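Gripper trials: your questions

Which grippers are you comparing?
The Storus two-finger and the Clavenel, both in the simulator.

Why rocky ground?
Skonport asked for it. A flat floor flattered everyone.

How many runs does each one get?
230, with the same arm controller. Radoslava Tichý reads the logs, so please name your files properly.

Can I send my own part?
Yes, until June. Matte black is popular, to the wrist camera's regret.

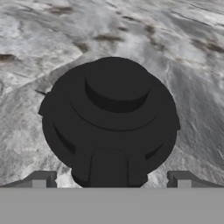
Simulated view: stepped black part between the two gripper fingers.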